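3.2 Where people keep the small stuff

I should say straight off that I never meant to write about lip balm. The Woltwood study was set up to look at kitchen tables, and at how much of a family's day gets done at one table when the flat is small. But once I had read through the diaries, all 3,102 entries of them, it was plain that people kept telling us about little things that had no proper home. Keys, hair grips, a tube of something for dry hands, the spare button off a coat that went to the charity shop years ago. So this section is about those, and the tables come back in 3.3.

We had 21 households in Woltwood and 20 in Emismont, and I visited most of them myself (Etenesh Gidey did the rest, and her notes are far tidier than mine). Everybody was asked to write down, for each small thing they picked up or put down, where it had come from and where it went. We didn't give them a list of places to choose from. I was quite stubborn about that, as the earlier Worku survey had used a fixed list and ended up with a huge pile of answers under "other", and I wanted to know what was hiding in there!

Mostly it was tables. A drawer is a decision, one woman in Emismont wrote, and a table is just where your hand stops. I have quoted that to everyone I know. In the diaries the table comes up far more often than the drawer, the shelf or the famous bowl by the front door, and it comes up most in the early evening, when people are emptying pockets and bags and someone else is already asking about supper.

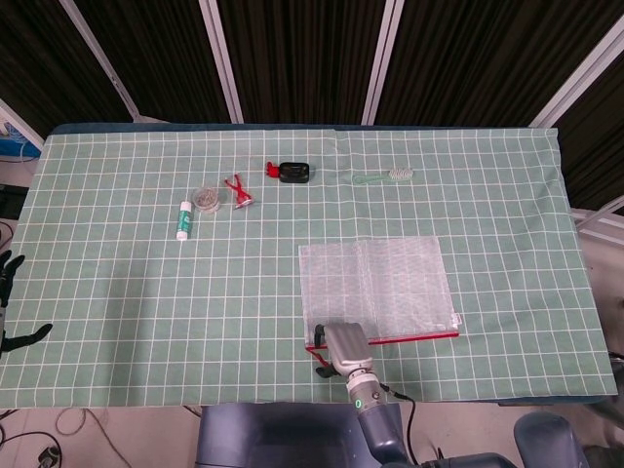 Figure 4. Small items on a covered table.

Grouping is the part I find most interesting. Small things don't seem to spread out evenly over a surface, and our diarists were well aware of this: they wrote about "the corner", "my end", "the pile that isn't a pile". When we asked why a thing had been put where it was, the usual answer was that something else was there already. Nor does the company have to make sense. The lip balm in Figure 4 has a small clear pot beside it and a little red plastic thing beyond that, all towards one back corner of the cloth, and I would struggle to name a drawer that all three belonged in. Our coding scheme struggled too. We began with groups by use (care, repair, play, paperwork) and had to give it up in April, after Etenesh and I had coded the same week of diaries and agreed on hardly any of it. We then coded by neighbours instead, meaning simply what each thing was written down as being next to, and our agreement got a great deal better.

There is a snag with that, and I'd like to be open about it. People only write down the neighbours they notice. A phone gets noticed, a pen less so, and I suspect that crumbs and old receipts are hardly ever mentioned by anyone who likes us. The Wumov team ran into the same trouble with their hallway diaries and dealt with it by dropping any entry with a single neighbour. I tried that on our data and it threw away too much of Woltwood, where entries were shorter all round, so I have kept the single-neighbour entries in and marked them with a star in Table 6.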